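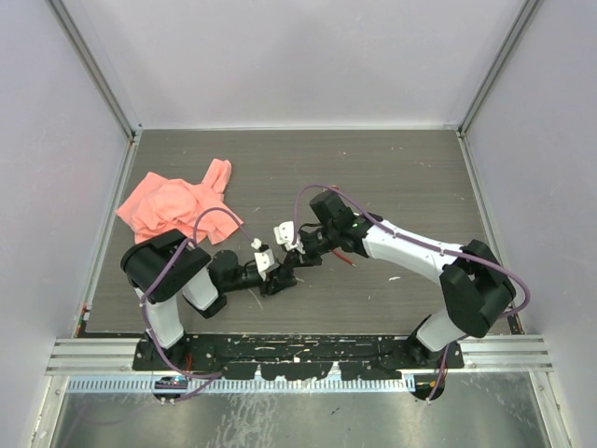

Naveen Kandpal thinks I should have bought one good arm and stopped there. He left a long comment on my last budget post, and the gist was that a second arm doubles the bill and triples the fiddling, and that most of what I want to do with cloth could be managed with a single gripper and a clamp.

He may be right about the fiddling! But I tried pricing it his way and kept getting stuck. Folding wants two hands. Every clamp setup I drew ended up needing its own motor, and then its own bracket, and by then I was halfway to a second arm anyway (a worse one).

So, the money. I set aside a pot for this back in December and told myself it would cover everything. The arms ate most of it, no surprise there. What I did badly was the small stuff. I had put down 57 dollars for cables and clips, which was just silly with two arms to wire, and I had nothing at all for spare fingertips. Aluminum extrusion was another one. I priced the long pieces and forgot the corner brackets, the bolts, the little nuts that slide in the slots and roll under the fridge. That was 74 dollars I hadn't planned on, plus shipping, which came in two boxes for some reason.

Cloth, on the other hand, is wonderfully cheap. Buy a bundle of plain stuff in a few colors and you're set for ages.

Next on the list is a spares fund. Poonam Pathak keeps hers at 15 percent of whatever the arms cost, and she runs hers a lot harder than I do, so I'm copying that. I'm also holding back 300 dollars for a better power supply, which I keep almost spending on other things. Stelimis has one I like but the lead time is awful, and Uniyal wants more for the same rating.

What I'm not buying yet is a bigger work surface. I want one, I've measured for one, and the scratches on mine bother me more than they should. It can wait until the spares are on the shelf.

If you've bought replacement fingertips in bulk lately, tell me where, and whether they fit without filing.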